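Montar uma mesa antes de abrir as portas

Responsável pela preparação dos espaços de exposição do centro Naranport, Meifang Yuan coordena há 14 anos a montagem de bancadas, painéis e iluminação para as mostras profissionais que a instituição acolhe. Recebeu-nos na véspera da abertura, entre caixas por desfazer e rolos de alcatifa.

O centro disponibiliza nesta edição 92 bancadas, distribuídas por dois pavilhões. Segundo a responsável, o mobiliário é entregue sempre na mesma configuração. "O expositor recebe o tampo limpo e desimpedido. O que coloca em cima é decisão sua, mas pedimos que nos comunique a disposição prevista até ao final de maio", explica.

A escolha do branco para os tampos foi objeto de discussão interna. Kiros Asfaw, que dirige os serviços técnicos, defendia uma superfície cinzenta, menos exigente na limpeza. Meifang Yuan manteve a proposta inicial. "Muitos expositores trazem painéis de fundo preto. Com um tampo claro, o visitante percebe de imediato onde termina a comunicação gráfica e onde começa a área de trabalho."

Os painéis são a parte mais demorada do processo. Cada peça é colocada atrás da mesa e nivelada a partir da margem inferior. "Um desvio pequeno nota-se pouco ao perto, mas nota-se muito do corredor", observa. A regra interna recomenda ainda que o texto principal fique acima da linha dos objetos expostos.
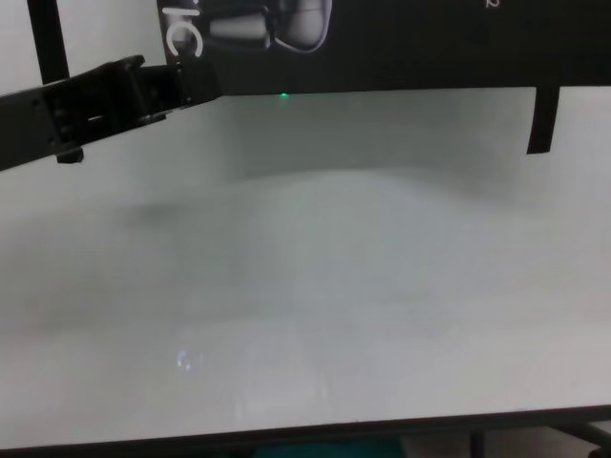 Mesa de tampo branco com painel preto ao fundo. Naranport.

Quanto aos cabos, a orientação é conduzi-los pela retaguarda do tampo e fixá-los antes da vistoria. A equipa de Kiros Asfaw percorre os dois pavilhões com uma lista de verificação e assina a ficha de cada bancada.

Questionada sobre o que alteraria no regulamento em vigor, Meifang Yuan indica o prazo de desmontagem. "Uma noite é pouco. Já apresentámos à direção um pedido para o alargar até ao meio-dia seguinte e aguardamos resposta."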